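Notas para a palestra – O que fica em cima da mesa
Versão para ler em voz alta, 23 de março de 2024

Abertura (esperar que se sentem, que demora)

Boa tarde. Pediram-me uma palestra sobre organização de bancadas e eu aceiteia-a antes de olhar para a minha. Quem partilhou oficina comigo na Meinecke sabe o que isso vale. A Frauke Petersen está na segunda fila e prometeu não se rir.

Começo pela palavra "limpo". Na oficina quer dizer pelo menos 2 coisas: que alguém passou um pano, ou que alguém tenciona passar. A segunda é a mais comum. O Finn Wendt chegou a escrever "bancada limpa" no quadro todas as tardes, durante um mês, com uma caligrafia lindíssima.

(pausa; se ninguém reagir, seguir)

Parte 1 – O inventário

Em setembro fizemos o inventário da sala grande. Apareceram 164 peças sem etiqueta, e 47 estavam em cima das mesas com o argumento de que iam ser usadas já a seguir. Algumas esperavam esse "já a seguir" desde a mudança de instalações. A Sabine Kasten pôs tudo em caixas e escreveu numa delas "Drurivitz, perguntar". Ainda não perguntámos.
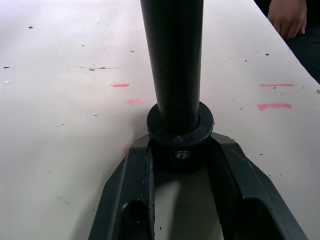 As mesas brancas foram ideia minha, e defendo-a. Uma mesa escura perdoa tudo, e eu queria uma que me denunciasse. Denuncia: os pontinhos escuros de sujidade estão espalhados pelo tampo, com mais fartura no meio e para um dos lados, e a haste preta ergue-se ali, direita no seu colar, com um brilho comprido de alto a baixo, como se não fosse nada com ela. Gosto também do parafuso, pequeno, prateado, de cabeça em cruz. É a parte mais vistosa do conjunto preto e a primeira coisa que perco quando desmonto seja o que for.

(mostrar aqui o frasco dos parafusos órfãos, se me lembrar de o trazer)

Parte 2 – As regras que sobreviveram

Escrevemos 54 regras. O Benedikt Ehlers imprimiu-as, plastificou-as e pendurou-as atrás da porta, que está sempre aberta. Sobreviveram duas. Primeira: o que fica de pé na mesa tem dono, com nome num papel. Segunda: o pano passa-se à volta das coisas e também por baixo delas. Esta foi muito discutida.

Perguntar à sala quem limpa por baixo. Não comentar as mãos levantadas.

Fecho

Agradecer à Theda Stüber pelo convite. Lembrar que o café é no corredor e que as chávenas voltam para a copa.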